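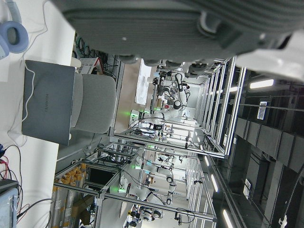 The storage and cable rules for the long room at Jeltside have changed, and the new version takes effect at the start of January. Most of it will be familiar to anyone who has worked there through the fall. The biggest change concerns the desks. Until now a desk could be left as it was overnight if the same person was coming back to it the next morning. That led to a lot of desks with a closed laptop, a pair of headphones and a thin white cable lying over the lid, and the next person had no way to tell whether the desk was taken. From January a desk is free at 7 in the evening unless it has a card on it. Cards are in the tray by the sign-in sheet. Write the date you expect to be back and a phone extension, and put the card where it can be read without moving anything.

Headphones and chargers left on a desk without a card will go to the lost property drawer at the Gamage front desk. Laptops will not be moved. If you find one on an uncarded desk, leave it and call the front desk, who will come over and lock it away. Last year a laptop was carried to the wrong building by someone trying to help, and it took most of a week to get it back to the right person.

Cables

The cable inventory finished last month came to 616 items, counting network leads, power cords, extension reels and the short patch leads in the wall boxes. More than we expected were duplicates of things we had ordered again in the summer. We will not be buying any more network cable until the existing stock is used.

Cables that run along a wall can stay where they are, provided they are bundled and each bundle has a tag at both ends. Use the cloth ties. Plastic zip ties are fine inside a cabinet but please don't use them along the wall, where somebody always ends up cutting one with a knife and nicking the cable underneath. Dark cables are harder to trace than light ones, so tag those every few feet.

Anything hanging from the ceiling beams needs to be either connected at both ends or taken down. Don't take it down yourself. Put a request in the book and Fliseck will do it on their monthly visit, when they bring the tall ladder. They are also checking the ceiling lights. If one flickers, write down which one it is, counting from the door end. A note that says "light flickering, long room" means they have to stand there and wait for it.

Bare wire and loose leads on desks are a separate matter. If you are in the middle of connecting something, fine. When you stop for the day, disconnect the supply end, coil the wires and put them in a tray with the thing they belong to. Red and black pairs should stay together. We have a drawer full of odd red ones and no black ones to go with them.

Shelves and racks

The clear storage racks are for items in daily use only. Spare stock goes to the Cernow store across the yard. Each rack is meant to hold one kind of item, and the label goes on the front edge of the rack, so it is still there when the rack is empty. Please don't put food in them, including wrapped food.

The wire racks are not for heavy things. One of them has bent already. If something needs two hands to lift, it belongs on the bottom shelf or on the floor under the bench, pushed all the way back.

Signs on racks should say something current. Several still carry notices from the move. If you put a sign up, take it down when it no longer applies.

The belt

Clean the surface of the green belt with a barely damp cloth and the mild soap in the white bottle under the sink. The stronger degreaser leaves a film that attracts dust, and a scuff that has been scrubbed with it usually looks worse afterward. Old scuffs can be left alone. Dust and smudges should be wiped off at the end of each session, and the side rails wiped down at the same time. Make sure the belt has been stopped and switched off at the wall before you put a cloth on it.
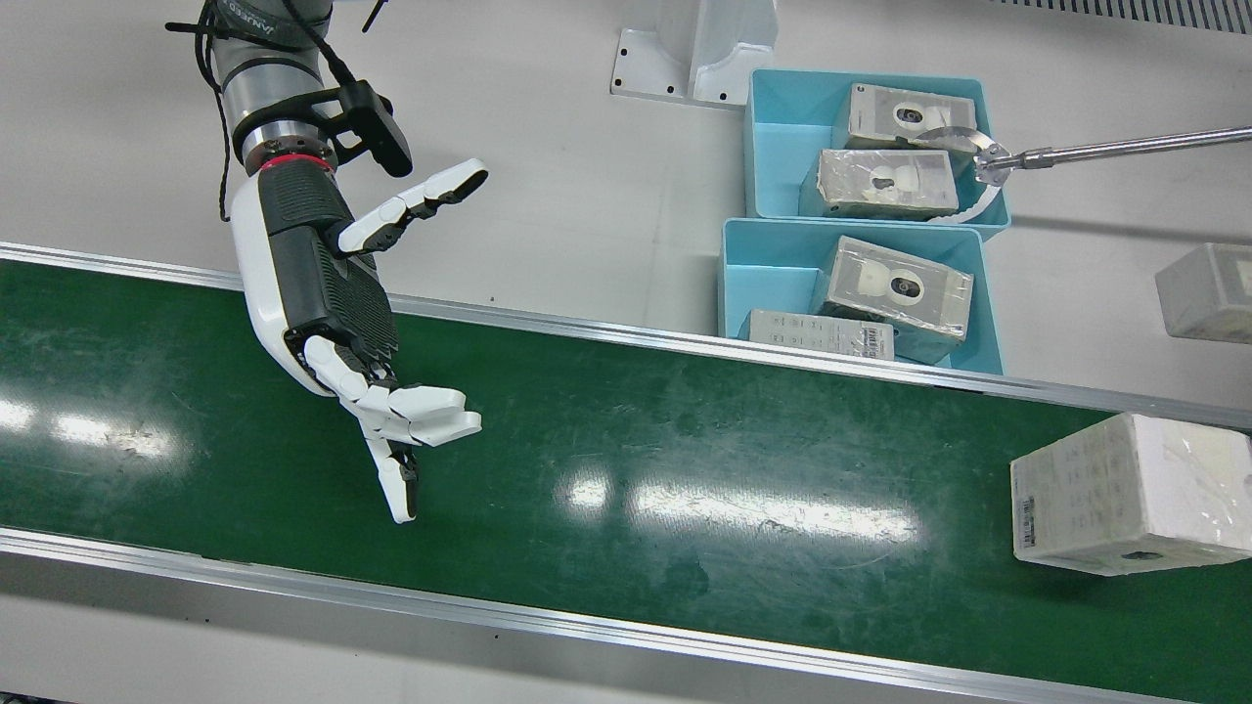 Tape is the other thing to watch for. Short pieces come off the packaging and stick to the surface, and if they go around a few times the glue is very hard to remove. Peel them off by hand. Do not use a blade. If glue has been left behind, warm water and some patience will get most of it, and what remains can be reported in the book.

Bins and boxes

The plastic bins should be filled no higher than the rim. Packaged boxes keep their shape better if they are laid flat, and they are easier to count that way too. Boxes that are crushed or have come open go in the cardboard cage outside, after the contents have been taken out. The cage is emptied at the end of the month, and whatever does not fit has to wait, so flatten everything.

We have ordered 12 more bins in the same size as the old ones. They will be stacked by the loading door when they arrive. Please take what you need and no more, and return any cracked ones so they can be recycled. A cracked bin will hold for a while and then let go when it is being carried.

Chairs and floor

Office chairs stay at the desks. They should be pushed in at the end of the day so the floor can be swept. The sweeping is done early, before 7 in the morning, and the cleaners have asked us to keep bags and boxes off the floor on the desk side. The other side we sweep ourselves. The wide broom hangs behind the door.

Five chairs have gone for repair and should be back before the end of January. If yours has a torn seat or a wheel that sticks, tie a card to the arm or the back and leave it by the door. Upholstered chairs should be spot cleaned only.

Copies of the full rules are on the board at Jeltside and at the Gamage front desk. Corrections can be written on either copy.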